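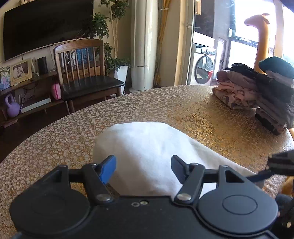
A folded white cloth on the table, between the open fingers of the gripper.

Section 4. Recording a change of department head

Use this section when the head of a department, agency or office leaves and someone else is named to the post. It covers the Erport Appointments Register as set up for the state of Sindcombe. Counties and cities that run their own copy of the register will see the same screens, but their approval steps may differ.

You need the Editor role to complete steps 1 through 9 and the Certifier role for everything after that. One person can't hold both roles for the same department. If your account shows only the Search tab, ask your register administrator to add the role you need.

4.1 Before you start

Have these on hand:

The resignation, retirement or removal letter for the outgoing head, as a PDF.
The letter of appointment, signed by the appointing authority.
The oath of office form, if it has been taken.
The department code. Codes are listed in Appendix B.

Note: A press release is not a letter of appointment. The register will accept the upload, but the certifier will send it back.

4.2 Closing the outgoing record

1. Sign in and open Offices, then Current Holders.

2. Type the department code in the search box and press Enter. Select the name of the current holder. The record opens in view mode.

3. Select Edit. The record is now locked to you. Other editors can read it but can't change it until you save or until the lock runs out after 130 minutes.

4. Under Reason for Leaving, choose one entry from the list. For a person moving to a job outside state government, choose Resigned. For a person moving to another state office, choose Transferred and enter the code of the new office.

5. Enter the last day of service. Use the last day the person holds the authority of the office. The last day in the building may be earlier if leave is being used up, and payroll keeps track of that separately.

6. Attach the letter and select Save as Pending. The status line at the top changes from Active to Closing.

Caution: Do not select Close Now unless the last day of service has already passed. Close Now ends the person's signing authority at once. Contracts and warrants waiting for that signature will be returned to the sender, and each has to be submitted again by hand.

4.3 Entering the new holder

7. From the closing record, select Add Successor. Starting from this button carries over the department code, the salary grade and the list of boards on which the head sits by law. If you start from Offices, New Record instead, you will have to enter all of these yourself.

8. Fill in the name exactly as it appears on the letter of appointment. Accents and special letters are supported and should be kept. Aleksandra Wilczyńska is entered with the ń, and the register makes its own plain-letter version for systems that can't show it. Do not enter titles or degrees in the name field.

9. Choose the type of appointment:

Permanent – the person takes office with full authority, and confirmation is either complete or not required.
Subject to Confirmation – the person may serve while the senate considers the appointment.
Acting – the person fills the post for a limited time. An end date is required.

Enter the first day of service and select Send for Certification.

Note: The first day of the new holder should be the day after the last day of the old one. If there is a gap, the register asks who holds authority in between. In most departments this is the first deputy, and the name is filled in for you. Check it anyway. Deputies change more often than heads, and the list is only as good as the last update.

4.4 Certifying the change

10. The certifier opens Tasks and selects the pending change. Both records, the old and the new, are shown side by side.

11. Compare the dates and names with the attached letters. If anything doesn't match, select Return and write a short reason. The editor gets the record back with your comment at the top.

12. If everything matches, select Certify and enter your passcode.

13. Print or save the certificate. The original goes to the office of the secretary of state and a copy stays in the department file.

Certified changes are published on the public page at 6:00 a.m. on the first day of service. They can't be published earlier than that from the register. If the announcement has already been made and the public page needs to show it, use Upcoming Changes under the Notices tab.

4.5 Sample entry

The entry below comes from the training copy of the register.

Office: Department of Licensing
Outgoing: Angus Crichton
Reason for leaving: Resigned
Incoming: Apolline Coste
Prior post: Deputy secretary
Type: Subject to Confirmation
Authority between dates: None needed
Status: Certified

4.6 Common problems

The Add Successor button is gray. The outgoing record has not been saved as pending. Go back to step 6.

The upload fails. Scanned letters are often too large. The limit is 2,000 KB for each file. Scan again in black and white at a lower setting.

The new holder already has a record. This is normal for a deputy who moves up. Choose Use Existing Person when asked. Making a second record for the same person splits their service history, and only an administrator can join the two again.

The board list is wrong. Seats held by law follow the office, and seats held by personal appointment do not. Remove personal seats from the new record and report them as vacant under Section 5.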